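Molora Hand-Held Gripper Kit: Second Progress Report to the Grultasmont Fund
November 21, 2020

Dear friends at the Fund,

It has been a full and rather happy stretch of work since our last report, and I hope you'll forgive me if this one runs a page longer than you asked for. You were kind enough to back the review of the Molora kit on the strength of a short proposal and a lot of enthusiasm from our side, so I would like to tell you properly where your money has gone and what we think of the product so far.

As you'll remember, we are looking at the kit the way a small workshop or a teaching lab would look at it before buying. Does it arrive complete, can an ordinary person put it together, does it hold up through weeks of handling, and are the recordings good enough to train an arm to do the same job later on? We bought 3 kits at list price through Haslinger, who were prompt and pleasant to deal with, even when we rang them twice in one afternoon about the same missing bag of screws (it was under the packing foam, and we have apologized).

Assembly went well. The printed guide is clear up to the point where the finger linkage goes on, and then it skips a step that cost us most of a morning. We wrote the step out ourselves and sent it to Molora, and they have promised to include it in the next printing.

Recording began as soon as the second kit was together. We have 2,527 demonstrations saved, of which 1,758 have been checked and labeled. Most of the rejected ones were thrown out early on, when we were all still squeezing the handle too fast and the pouches and boxes went skating away from us. We've slowed down a good deal! The tasks are simple household ones on a tabletop: picking up soft things, moving them, setting them down again. Soft items remain the hardest part of the list, and also the part the Treltora software handles least gracefully, with long pauses when it loads a session. We have kept a log of those and will attach it to the final report.

The pads deserve a paragraph of their own. The dark facing on them grips fabric nicely and leaves no marks on anything we have tried, which pleased us all very much. Our worry is wear. We are now inspecting the pads at the start of each session, paying particular attention to the line where the padding meets the plastic cap, and on one of the fingers the facing looks a little lifted or frayed along that edge. 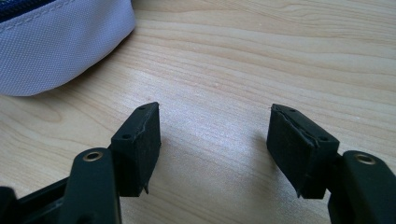 Haslinger wrote back that a pad ought to be treated as a consumable, like a pencil eraser, and that we would do better to budget for spares than to try to glue an old one down. We think that is fair advice, though we would like to see a spare set in the box at this price, and we have said so.

On money, we are within the budget you approved, with the spare pads the only purchase we hadn't planned for. We have ordered 5 sets, and they should see us comfortably through the remaining work.

In December we plan to finish labeling, repeat the soft-item tasks with new pads fitted, and begin drafting our recommendations. If any of you would like to come by and try the gripper for yourselves, please do. It takes about ten minutes to get the feel of it, and we would love the company.

With warm thanks, as always,

The review team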